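Grusteo Shares Early Results from Its Countertop Chores Project

25 Dec 2024

Anyone who has ever wiped down a kitchen and then found the bread still sitting out knows that chores are harder than they look, and we at Grusteo have spent a good part of this year finding out just how hard they are for a machine. Today we are happy to share where our home helper software, Ruvora, stands after 2000 simulated attempts at clearing a crowded counter.

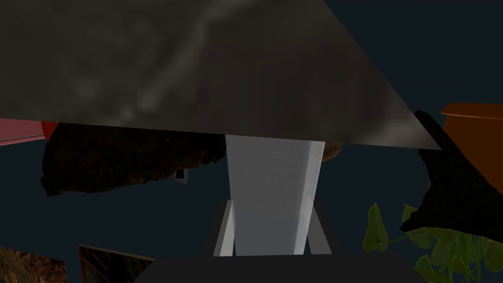
Can It Do the Dishes Yet?

Not yet, and we would rather say so plainly! Ruvora finished the whole job, start to finish, in 117 of those attempts. Picking up one thing at a time goes a good deal better, but a real kitchen is a jumble, and so is ours: a potted plant, a loaf of brown bread, a small red toaster and a white bowl all share one long stretch of granite.

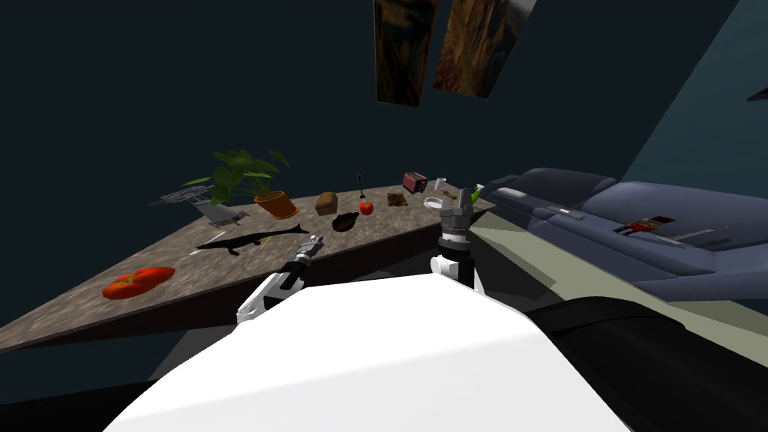

Ruvora's two-armed robot at the granite countertop, in simulation.

"People ask me at every family dinner when they can have one," said Orsolya Győri, who leads the project. "I tell them it's getting better at bread and it's still nervous around houseplants, and then they hand me a dish towel."

Plants really are the sticking point (leaves bend, pots tip, and a grip that suits one does no good for the other), so our partners at Vestergaard put together 42 new practice layouts with greenery in awkward spots.

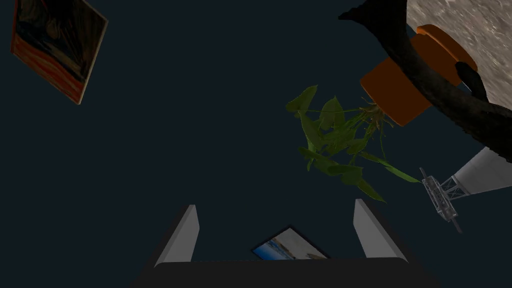 The same software will go to Caltutell, whose stockroom team wants help putting returned goods back on shelves. "Shop work is a little kinder, as the shelves stay put," said Inger Steinarsdóttir of Caltutell. "We're starting with 5 kinds of items and a lot of patience."

Trials at Caltutell are planned for May, and Grusteo will publish the results, good and bad, once they are finished.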